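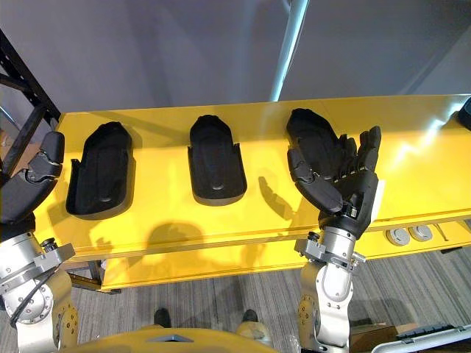

Page last changed: September, 4:40 pm, by D. Koubek

Search the notebook Go

Hide glue, second batch

Started the second batch at 8:15. The first one set up too fast on the Vernach chair. I had time to get one stretcher in, and the back joint was already stringing when I closed it. Boris thinks the shop was too cold. I think the glue was too thick. Probably both.

Soaked 100 g of the Plakell granules in cold water for an hour, then into the pot. Kept it under 140 F the whole time. Last time I let it creep up over lunch and it smelled burnt by the end of the day, so I threw that out.

Tested on beech offcuts from the Detwood rack, rubbed joints, no clamps. Left them on the windowsill.

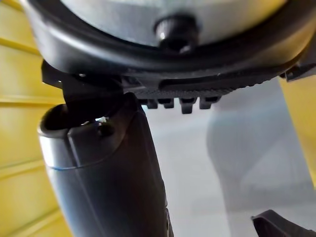

The thinner mix gave me a lot more working time. I could slide the pieces, line up the corners and still feel it grab when I stopped moving. Squeeze-out wiped off with a hot rag. With the old mix I was scraping it off with a chisel the next morning and taking finish with it.

Ľudovít asked whether we could add urea and skip the warming. I tried 19 g in a separate jar. It stays open longer but it was still rubbery at 3 pm, and I don't want that in a chair somebody leans back on. Jar is labeled and in the fridge. Don't use it for anything structural.

Broke the plain samples by hand before I left. Two went in the wood. The third came apart clean along the glue line, and that was the one I planed yesterday and left lying out. Freshly planed faces from now on.
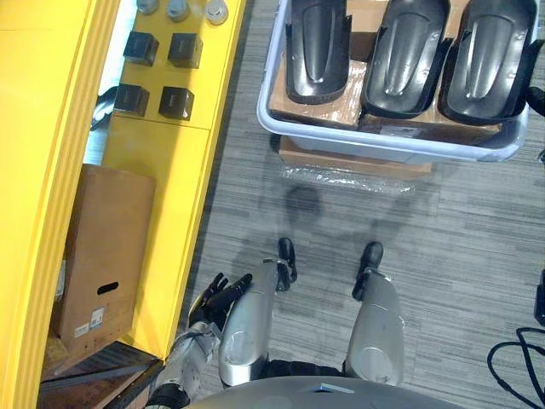

To do on the Vernach chair

- Steam the back joint open again. Needle in from the underside, where the old hole is.
- Clean out the mortises with warm water and a toothbrush. Let them dry overnight before doing anything else.
- Warm the parts before gluing. The heat lamp from Tóth is fine if it's kept well back from the finish.
- Sand the seat blocks at 80 grit, underside only.
- Write ticket no. 3816 on the tag again. The ink ran when I wiped the leg down.
- Order more granules. The tub is almost empty.

Comments

Hậu Mạch: I've got half a tub of the same granules in my cupboard, second shelf. Take it.

Boris Šimko: It was 58 in there when I opened up that morning. Still saying cold.

Kha Tô: What ratio did you end up with on the thin mix? Mine keeps coming out like syrup.

D. Koubek: 1 to 2 by weight to start, then a splash of hot water when it skins over. It should run off the brush and not break into drops.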